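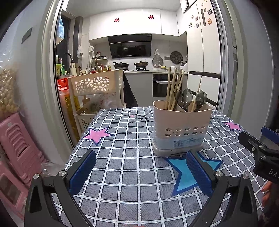

The Broron Folding Card Table, After a Year of Puzzles

By Vesela Mladenović
2022-06-07

I have been putting off this review for months, partly from laziness and partly from wanting to see how the legs held up. My mother always said you don't know a table until you've had company around it, and I've now had plenty of company around this one, so I feel ready to talk.

First, what I was looking for. I do jigsaw puzzles, the big ones, and for years I did them at the dining table, which meant we ate supper on our laps from September until the thaw. My husband is a patient man but he does like to cut his meat properly. So I wanted a second table that I could leave standing in the front room, and that I could fold and slide behind the couch when the grandchildren come (they are sweet children, and they run).

I looked at three. The Pledell was the cheapest and it felt cheap, I'm sorry to say. I leaned on one corner in the store and the opposite corner came up to meet me. The Ballthorpe was lovely, solid as a church, but I could barely lift it off the display, and I'm not getting any younger. The Broron was in between on weight and on price, and it had a leg lock that I could work with one hand while holding a cup of coffee, so home it came.

Setting it up the first time took me a good bit longer than it should have. The instructions are one sheet of drawings with no words, and the drawing of the hinge is upside down compared with how the table is lying when you get it out of the box. I had two legs locked the wrong way before I figured it out. My friend Marites Baluyot came over with her reading glasses and set me straight in no time. Once you've done it, though, it's easy! I can have it up now before the kettle boils.

The top is a nice size. A thousand-piece puzzle fits with room down one side for the sorting trays, and four people can play cards without knocking elbows. There's a very slight lip where the two halves meet, and I'll be truthful about that, because it bothered me. If you are writing a letter straight on the table your pen will find it. With a puzzle, the pieces that land on the seam rock a little until their neighbors are in. I solved it with a thin felt pad and a tablecloth over the top, and I haven't thought about it much since, except when I have the cloth in the wash.

While I'm on tablecloths, buy one a size smaller than you think. The one I started with hung down so far that it caught on the leg locks, and one evening I stood up with a corner of it tucked under my belt and took a good part of a lighthouse with me. Marites laughed until she had to sit down. We found the last of that lighthouse under the radiator 17 days later.

Now for the legs, which are what I really wanted to report on. They are still straight and they still lock with a good firm click. One of the rubber feet came off in the spring and rolled away somewhere, and I wrote to the company about it. They sent me a replacement in a padded envelope, with a spare, and didn't charge me for either. I thought that was very decent. The new foot is a shade darker than the others but you would have to be lying on the floor to mind.

I will say the carrying handle is poor. It's a stiff little strap that digs into your fingers, and if you have any arthritis you'll want to wrap it in something. I used a strip of flannel from an old nightgown. Also, the table doesn't love carpet. On our rug there's a bit of sway when somebody shuffles the cards with too much enthusiasm, while on the kitchen floor it stands perfectly still.

People ask me whether it's worth paying more for the Tiongson, the one with the cup holders. I've played at one, at my cousin's, and it's a fine table, but the cup holders are right where I want my elbows and you can't lay a puzzle across them. If cards are all you do, you might feel differently.

So I'd buy the Broron again, and I've told my sister to get one. She has already started a balloon festival on hers, which I'm told is mostly sky, and I'm going up next month to help with the edges.

Contact the editor | © 2022 | Back to top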